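Können Maschinen schon im Haushalt helfen? Notizen zum Vortrag

Sprechfassung für den Abend in Harach, 22 Minuten ohne Fragen. Bitte langsam anfangen, die Leute suchen erfahrungsgemäß noch ihre Plätze, und das Mikrofon dort braucht einen Moment.

Begrüßung. Schön, dass so viele gekommen sind! Ich möchte mit einer Frage einsteigen, die mir meine Nachbarin seit Jahren über den Zaun stellt, immer im Januar, wenn sie den Weihnachtsschmuck wegräumt: Wann kommt denn nun die Maschine, die mir das abnimmt? (Pause lassen, meistens lacht jemand.) Kurze Antwort: den Boden saugt sie längst, den Rasen mäht sie auch. Aber eine Schachtel packen, mit Seidenpapier, Deckel drauf und fertig -- da sind wir mitten in der Arbeit.

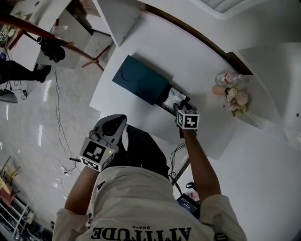
Reinhild Oßwald

Das Bild stehen lassen und erst einmal nichts sagen. Dann auf die Schachtel zeigen. So eine Aufgabe kennt jeder aus dem Laden, vor den Feiertagen macht man sie im Akkord. Auf dem Tisch liegt weißes Papier im Unterteil, daneben der Deckel, rechts stehen eine Flasche mit rotem Etikett und künstliche Blumen in Rosa und Creme. Beide Hände arbeiten hier mit Greifern, und wer das einmal selbst probiert hat, der weiß plötzlich, was die eigenen Finger den ganzen Tag leisten.

Ruhig vorführen: Taschentuch aus der Jackentasche nehmen, zwischen zwei Fingern halten, zusammenlegen. Dann dasselbe mit zwei Kochlöffeln (liegen im Beutel, nicht vergessen!). Das Papier rutscht weg, es knickt an der falschen Stelle, und man sieht selber nicht recht, wo man es eigentlich hat. Wenn Zeit ist, jemanden aus der ersten Reihe nach vorn bitten.

Jetzt zu den Zahlen, aber bitte nicht zu lange, ich verliere mich da gern. In unserem kleinen Versuch im Projekt Zusis haben wir 62 Durchgänge mit einem Roboterarm gemacht, immer dieselbe Schachtel, immer derselbe Tisch. In 23 davon saß der Deckel am Ende so, dass ich die Schachtel ohne Bedenken verschenkt hätte. Ich finde das gar nicht schlecht! Im Laden wäre es trotzdem zu wenig, da steht die Kundschaft an der Kasse und wartet. Vorgemacht hatten wir die Aufgabe vorher 1.553 Mal von Hand. Diese Zahl ruhig zweimal sagen, sie kommt beim ersten Mal selten an.

Überleitung: Warum so oft? Ein Mensch schaut einer Kollegin zweimal zu und packt dann mit. Die Maschine braucht viele Vorführungen, und sie braucht sie mit Licht von links, mit Licht von rechts, mit schief liegendem Deckel und mit einer Vase, die heute woanders steht als gestern.

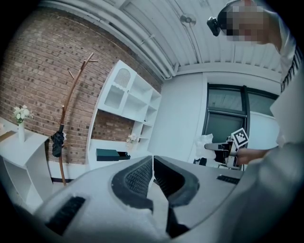

Zwei Handgreifer im Einsatz, im Hintergrund Backsteinwand und Garderobenständer

Bei diesem Bild über Räume sprechen. Ein Regal, Blumen in der Vase, ein Schirm am Garderobenständer, Fenster im Hintergrund: so sieht es bei vielen von uns im Flur oder im Wohnzimmer aus. In einer Werkhalle kann man alles festschrauben und den Boden bekleben. Zu Hause geht das nicht, und ich möchte es bei mir auch nicht haben. Auf die beiden schwarz gepolsterten Finger vorn hinweisen. Mit zweien kommt man weiter, als man denkt, beim Heben und Schieben zum Beispiel. Bei dünnem Papier wird es mühsam.

Falls die Frage nach der Werkstatt kommt: Bei Trendska, wo ich im Frühjahr zu Besuch war, sortiert eine Anlage Kartons und tut das sehr ordentlich. Die Schleife bindet dort nach wie vor ein Mensch.

Was ich mir wünsche: dass wir beim Kaufen nach der einzelnen Arbeit fragen. Kann das Gerät diese Tasse aus dieser Maschine räumen, in meiner Küche, und was macht es, wenn die Tasse kippt? Fragen Sie das ruhig, und lassen Sie es sich vorführen.

Danach Saallicht an, Fragen bis 21 Uhr. Kochlöffel wieder einpacken.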